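Zirora (TV series)

Page last updated 7/1/23

Zirora is a half-hour drama series that ran for three seasons on the streaming channel Dandar. It's set in Fladen, a made-up harbor town where the ferry has stopped running and the people who are left have to decide whether to stay. I've kept this entry going since the first season, so you'll have to forgive me if it sometimes sounds more like a fan than an encyclopedia. I've tried to put the plain facts first in each section and my own opinions after them.

The show was made by Nedeljković, a small production company that had only done commercials and one short documentary before it. There are 18 episodes in all, six per season, and they were always released two at a time. I liked that a lot - it gave you a whole evening without eating up the weekend.

Premise

The first episode opens on the morning after the last ferry. A former deckhand finds a suitcase on the dock with her own name on the tag, and the first season follows her as she tries to work out who packed it. The second season moves over to her older brother, who runs the town's only movie theater, and the suitcase hardly comes up at all (people were pretty mad about this, me included, until I watched it again). The third brings the two stories back together during a long winter storm.

The title is the name of the ferry. You don't see the whole boat until the last episode of season two, though you hear its horn in nearly every one before that.

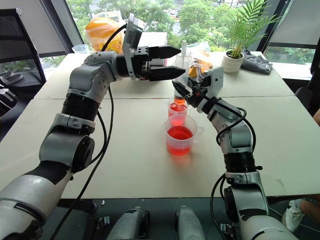 Two robotic arms at a white table.

Production

Most of the first season was shot in June, which meant the crew had to fake an awful lot of fog. Harbor scenes were done early in the morning, and the inside of the movie theater was a set, built with 200 real seats bought from a place that was closing down. Those seats creak! You can hear them all through the second season, and the sound team left it in on purpose.

The scripts were written by a room of five, and the cast often got pages only the night before. A few actors have said in interviews that they didn't know who had packed the suitcase until the day they filmed the answer. I believe them, mainly going by their faces in that kitchen scene.

The music is nearly all accordion and upright piano. A soundtrack album came out between seasons two and three, and it's missing the slow version of the main theme that plays over the funeral. I've looked everywhere for that track and so has half the fan forum.
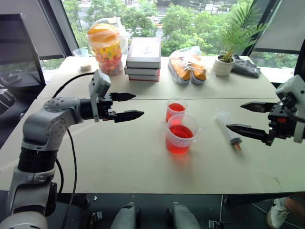
Release and reception

Dandar put the show out with very little promotion, and the first two episodes went by mostly unnoticed. Word got around after the third, which is the one set entirely in the ticket office during a power cut. It's still the episode I tell people to try if they're on the fence. You don't need to know anything going in, and it has the best argument about a thermos I've ever heard.

Reviews of season one were warm, with some grumbling about the pace. Season two split people. The complaints were mostly about the missing suitcase story, and a fan petition asking for it to come back picked up 3,969 signatures. Nedeljković answered with a one-line post that just said "keep watching," and I remember being so annoyed by that. 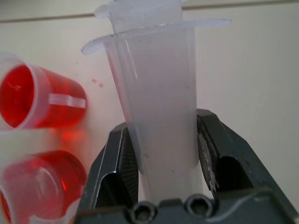
Season three was the best liked of the lot, and the storm episodes in particular get brought up whenever people talk about the show now. My own favorite is a smaller one, the fourth, where the brother screens an old musical for four people and a dog. Not much happens in it. The dog falls asleep on somebody's coat and the projector jams twice, and by the time they all walk home I was a mess.

A fourth season was talked about for a while. The writers had an outline that jumped ten years ahead, with a bridge where the ferry used to be, but Dandar passed on it and the company moved on to other work. I go back and forth on whether I'd have wanted it. The last shot of the finale is about as good an ending as I could ask for - still, I'd have liked to see that bridge.

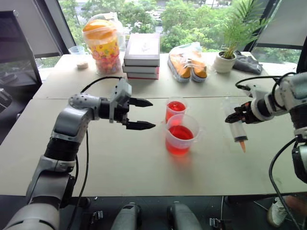 The whole series did get a disc release later on, with deleted scenes and a commentary on the pilot. The first pressing was 1,155 copies and went fast, so if you see one secondhand, grab it. The later pressing has the same discs but drops the booklet with the hand-drawn map of Fladen, which shows two streets that never turn up on screen.

Episode order

Dandar's app listed episodes five and six of season one the wrong way around for its first few weeks, and you'll still run into older guides that copy the mistake. The one with the broken window comes first. If your copy starts the window episode after the birthday party, swap them and the brother's bandaged hand will make a lot more sense.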